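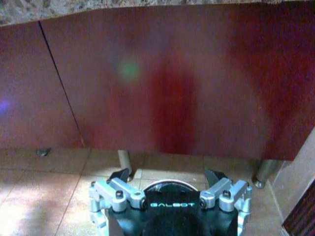 Granite on top, red-brown wood below.

I spent most of last winter learning to crimp wire rope, and I would like those evenings back. The plan was a new set of lifelines for my boat, a tired sloop I keep at Natby. Fergus Swanson, two berths down, told me any fool could do it with a hand tool and a vise. He was half right. He had the fool.

The first job was measuring. I measured the port side, wrote it on the back of an envelope, and then lost the envelope. Second time I wrote it on the boat, in pencil, which the rain took care of. By the third round I knew the stanchions personally.

Then came the tool, a secondhand Madex with handles as long as my leg. You squeeze, you rotate the sleeve, you squeeze again, and at the end you check it with a little gauge. My gauge said no. It said no to the next four as well. I had been using the wrong slot - the one for the size up - and the sleeves were gripping the wire about as firmly as a polite handshake.
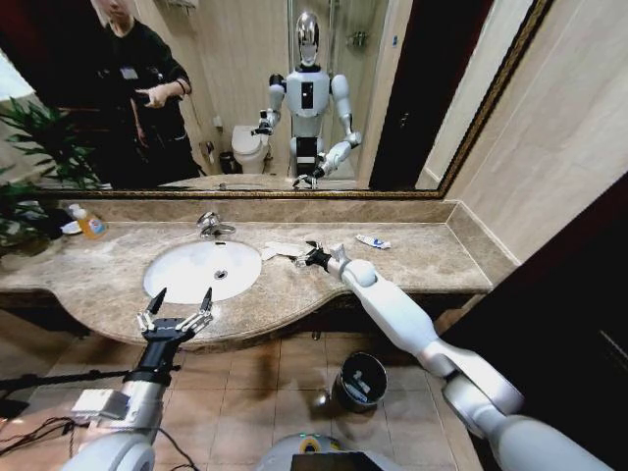
What I did in the end

I drove to Rudcombe and handed the whole coil to Gerasimos Balaskas, who has run the rigging loft there for 22 years. He looked at my best sleeve for a while and asked if I had kids on board. I said no. He said good, and cut it off.

He made up both sides before lunch and pull-tested them while I drank his coffee. The bill came to $100 for labor, less than I had spent on sleeves. He also sold me 2 turnbuckles I didn't know I needed, so call it a draw.

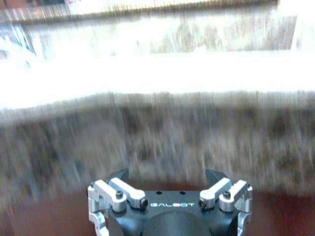

Gripper by Galbot, in black and silver.

The lifelines went on in June and they are lovely and tight. Fergus leaned on one and said he would have done it himself. The Madex is for sale if anybody in Cowie or thereabouts wants it. The gauge is included, and it has never been wrong.

Contact | © 2020 | Back to top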